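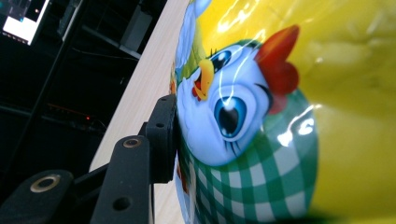

Handheld grippers for a small packing team – buy 3 now or wait for next year's budget?

elfseidel
Posted 2022-10-22

Hello all. I must hand in our equipment plan for next year and I am stuck on one line. We record picking work with handheld grippers, mostly shiny bags like the yellow one with the chicken on it. The arm itself, a Drumberg, is already approved. For the grippers I have two offers. Granberg wants 444 per piece, printed parts, we do the assembly. Kohlhase is clearly more expensive but comes assembled and with a spare set of fingers.

My boss would like to buy only 2 and see how it goes. I would prefer 3, so that one can be in repair. Which parts should I plan as consumables? I have no experience with how fast the joints wear.
Elfriede Seidel

plidix_fan
Buy 3. With 2 you have one as soon as a linkage gets loose, and then your people stand and wait for it. We use the Plidix ones, similar price to Granberg, and I order bushings and finger plates together with the first delivery. Shipping costs more than the parts do.

hhoani
I don't agree. Start with 2 and put the difference into light. Look at the glare on that bag, there are white streaks over the comb and one eye. If your bags are all this glossy, a third gripper gives you more recordings with the same problem. Two soft panels on stands, and cover whatever shines on the table from the side.
Heather

plidix_fan
Glare is also there in a real warehouse. I would not clean it all away.

hhoani
Not all, no. But she should be able to choose. In July we threw out 64 recordings for this reason and it was not a nice meeting.

elfseidel
Thank you both. Light was not in my plan at all, so I will add a line for it. Heather, are your panels the dimmable kind? Our room is quite dark behind the table and I would like to keep it so for the screens.

hhoani
Yes, dimmable, take those. Mount them high, otherwise the operator gets the light in the face.

torben_k
Small question about Granberg: is the camera mount in the 444 or extra? When I asked them it was a separate position, and I only saw it on the invoice.

elfseidel
Extra – I have now looked again. So the distance to Kohlhase is smaller than I wrote. I will ask both for a new offer with mount and spare fingers and post the result when I have it.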